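Vanags Bench Practice Kit for Small Robot Arms

Product 848
Supplied by Karnthorpe Workshop Supply
Category: Automation, home and shared workshop

The Vanags Bench Practice Kit is intended for persons assembling a robot arm station at home or in a shared workshop. It provides the objects and mounting parts needed to set up a basic plate-handling task once the arm itself has been installed and tested. The arm, gripper and controller are not included and must be obtained separately.

Contents of the kit
Wooden dish rack with upright pegs
Plates, blue, with shallow raised rim (3)
Cable clips, reusable (20)
Non-slip pads for the underside of the rack
Paper positioning template
Printed setup guide

Compatibility
The kit may be used with any tabletop arm fitted with a two-finger gripper able to hold a plate by its rim. The positioning template is marked for arms mounted at the side or rear of the work surface. Owners of the Zenia controller may load the ready-made motion file listed on the Downloads tab. Users of other controllers will need to teach the positions by hand, following section 4 of the setup guide.

Setup
A plain, level table is required. Where two tables are placed side by side, the rack should stand entirely on one of them and clear of the seam. The template is taped down first and the rack is set on its outline. The plate is then turned 90 degrees from flat, so that it enters the slot on edge. First runs should be made at the lowest speed setting, with the emergency stop within reach.

Cables at the wrist require enough slack for the full turn of the joint. The clips supplied are suitable for the fixed lengths along the bench and should not be used across a moving joint.

Care
The rack should be wiped with a damp cloth and dried. It should not be soaked. Plates that have become chipped should be withdrawn from use. Replacement plates and pads may be ordered singly.

Ordering and collection
Orders are dispatched from the Karnthorpe warehouse. Collection is available from the Ditthorpe counter by prior arrangement. Shared workshops holding an account may request an invoice at checkout. The next revision of the setup guide is due in June and will be sent to registered owners without charge.
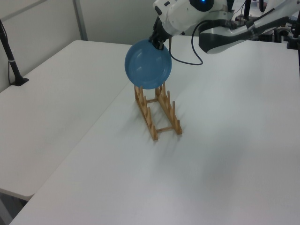 Blue plate held on edge in the gripper at the wooden rack.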